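What the mud at the bottom of Lake Skoseten remembers about an old, dry century

Jan 9, 2022

If you have ever walked the long way round Lake Skoseten, past the boathouse and up through the birches to where the path gives out, you will know it as a wet sort of place. The moss squelches, the stream at the top end is never quiet, and the people who keep sheep on the lower slopes will tell you (at some length, if you let them) that they have not had a proper dry summer since they were children. So it comes as a bit of a surprise to learn that the lake was once so low you could have strolled out over a good part of what is now its northern bay.

That is the finding of a small team led by Zuzana Ševčík, who has spent much of her working life looking at the mud that settles on the floors of northern lakes. Her group's new study describes a long dry spell that gripped the valley in medieval times, lasting for several generations, and it suggests that the change from wet to dry came on far more quickly than anyone had supposed.

Lake mud is lovely stuff if you have the patience for it. Every spring the snowmelt washes a little silt down from the hills, and every autumn the dead leaves and the remains of tiny water plants drift down on top. In a deep, still lake with few burrowing creatures to stir things up, the layers stay more or less where they fell, pale and dark, pale and dark, for as long as the lake has been there. Push a tube into the bottom and pull it out again and you have a sort of diary, a bit smudged in places but written every single year.

The team worked from the winter ice, which makes a much steadier platform than a boat, and brought up 3 long cores from the deepest part of the lake. They went out in February, when the ice is at its thickest, and had to sit out a storm in the boathouse with a paraffin heater and, by Ševčík's account, a great deal of instant soup. The cores then went down the valley on the back of a hay trailer, wrapped in old quilts lent by the farm.

Once they were safely under cover the slower work began. Each core was split down its length, wrapped again to stop it drying out, and sliced very thinly from top to bottom. The slices were then looked at for pollen, for charcoal, for the chemistry of the silt and for the glassy shells of diatoms, which are single-celled algae that live in almost any water you care to name. 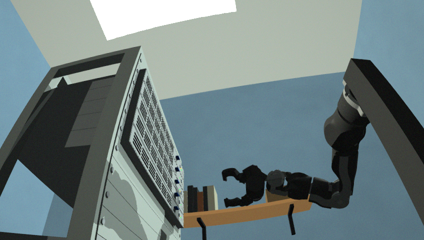
Diatoms turn out to be very fussy about where they live. Some kinds float about in open water and others cling to stones and weed in the shallows, and the balance between the two gives a fair idea of how deep a lake was when they were alive. For most of the Skoseten record the floating kinds have it all their own way. Then, in the layers laid down a little over 700 years ago, the shallow-water kinds suddenly come crowding in, and they stay for a good long stretch of mud before the floaters take over again.

The pollen tells much the same story, though it tells it a little later, as you might expect from trees. Alder and willow, which like to have their feet wet, become scarce. Juniper and heather spread. There is more charcoal too, in thin dark threads, and the team takes these to be the traces of heath fires on the slopes above the lake. Whether those fires were lit by lightning or by people clearing ground for grazing is something the mud can't say, and Ševčík is careful not to guess.

"I would love to tell you that I knew what I was looking at straight away," she said. "In fact I thought I had muddled the order of the slices. I went back and did that whole section again, and then I asked a colleague to do it without telling her why, and she came and found me with exactly the same puzzled look that I must have had."

What had puzzled them both was the speed of it. Earlier work in the region, much of it done on peat, had hinted at a drier period but made it look like a gentle slide over a century or more. Peat grows in fits and starts, and a dry bog may stop growing altogether, so the very years you most want to read can be the ones that are missing. The yearly layers at Skoseten have no such gap, or none that the team has been able to find. Counted one by one, they show the lake going from its usual level to its lowest within 50 years, well inside one long human life.

It recovered more slowly. The water seems to have crept back up in stages, with at least one false start when the level rose and then fell away again, and the alders took longer still to return to the shore. By the time the lake was brim-full once more, the farm that had stood near its outflow had been given up. Its stone footings can still be made out in the bracken if you go in early spring before the new growth hides them.

Why the rain should have failed for so long is a harder question. The valley gets most of its wet weather from the west, carried in by winter storms, and a fairly small shift in the usual path of those storms could leave it in the dry while places further along the coast were getting a soaking. The team thinks this is the likeliest explanation. They point to a second record, from the bog at Flulosov on the far side of the hills, where conditions seem to have become wetter while Skoseten was drying out. The dating at Flulosov is looser, with an uncertainty of up to 600 months in the worst part of the sequence (they give it in months in the paper, for reasons to do with the way the seasons were modelled), so the match can't be called a firm one yet.

There is a third site that may help to settle the matter. Kudarach is a much smaller lake, hardly more than a pond really, tucked into a hollow between the other two. It has never been cored. If the storm track did move in the way the team believes, Kudarach ought to have sat close to the line between wet and dry, and its mud might show the change passing overhead, so to speak, first one way and then back again. Permission has been asked for and the landowner is said to be agreeable, provided that gates are shut and the ewes are left in peace.

It would be easy to make too much of one lake, and the authors say so themselves more than once. A valley is not a continent, and what happened in this one had natural causes and took place in a world that was cooler than ours and a great deal emptier. Still, people who plan reservoirs and water supplies tend to work from rain gauges, and the oldest rain gauge in this part of the hills goes back only to the time of our great-grandparents. Nothing in its records comes close to what the mud describes. Anyone deciding how much water to keep in hand for a bad run of years might like to know that a much worse run has been seen here before, and that it gave very little warning.

The study has been welcomed in the valley itself, where the Hrnčiar reading room put on an evening talk in the autumn and had to fetch extra benches from the school. A short length of one core was passed round in a clear sleeve, and there was a lively discussion afterwards about the abandoned farm, which several families would like to claim. One gentleman brought along his grandfather's notes on the dates when the lake froze and thawed. The team has borrowed these and is comparing them with the topmost layers, where the mud is soft and the counting is most likely to go astray.

Fieldwork at Kudarach is planned for next winter, ice permitting. A second talk will be held at the reading room once the freezing dates have been worked through, and the notebooks will be going back to their owner then, with a copy kept for the reading room's own shelves.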